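Minutes of the Stakateck Household Machines Circle
June meeting, held Tuesday at 7 p.m. in the upstairs room

Present: Branislav Vaněk (chair), Lenka Vaněk, Drahomíra Tóth, Štefánia Oravec, Vendula Čierny (minutes), and 11 members.
Apologies: the Monby contingent, who had a school concert and were much missed, as was their poppy seed cake.

1. Minutes of the last meeting
Approved, with one correction from Štefánia: the dishwasher discussion was about unloading, which she considers a far harder business than loading, and she would like the record to say so. The record now does.

2. Can a machine do the laundry yet?
This was the main item and it took up most of the evening, as we rather suspected it would! Branislav opened by reminding everyone that washing and drying have been done by machine for as long as most of us have been alive, and that the part still left to people is everything that comes afterward: picking out, turning right side out, folding, putting away. Drahomíra, who spent many years in the pressing room at Dovau, said that a good presser knows a garment by touch before she has properly looked at it, and she wondered how much of that could ever be got from a camera.
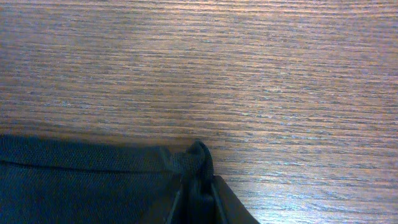 Lenka felt that dark clothes are the real trial. She loses socks in a black load herself, with two good eyes and the kitchen light on, and she asked how any machine is meant to find a hem when the whole thing is one color and folded over on itself. There was a good deal of sympathy for this. Branislav agreed that finding an edge or a seam is half the job, and that once you have two corners in hand the rest of a towel more or less follows. A shirt, he admitted, does not follow at all.

A member near the window asked about speed. Štefánia had kept a tally at home over the spring, bless her, and reported 198 pieces folded by hand, 76 of them shirts. She doesn't mind a machine being slow if it can work while she is asleep, but she does mind having to refold. Several people nodded at that.

3. Sorting before folding
Vendula (your minute-taker, speaking for once) raised the matter of sorting, which she thinks gets skipped in these talks because people do it without noticing. At home she separates the family's wash on the bed before a single thing is folded, and it is the mixed heaps that slow her down, one piece wrapped up in another.
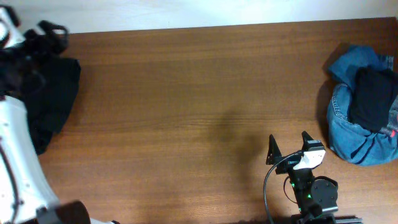 Drahomíra took the view that sorting ought to be judged as a chore in its own right, with its own trial and its own marks. A single black garment lying by itself on one side of a table is a fair beginner's task, in her opinion, whereas blue denim bunched up with something black tucked into the top of it asks for a decision first: which piece to take hold of, and where, so that the other stays behind. Lenka added that denim is heavy and will drag its neighbors along. Branislav thought two fingers might manage a pinch at a waistband but would want help with the weight of the legs. This was argued back and forth very pleasantly until the coffee came.

It was agreed that sorting and folding will be listed separately on the chore sheet from now on. On folding, the feeling of the room was "towels, perhaps; shirts, not yet." On sorting, opinion was divided and no vote was taken.

4. Shop floor
Held over for lack of time. Štefánia will bring her notes on shelf stocking at the Ouellet store to the next meeting.

5. Any other business
The kettle is to be descaled. Lenka has 4 spare chairs if anybody can collect them.

Meeting closed at 9:20 p.m.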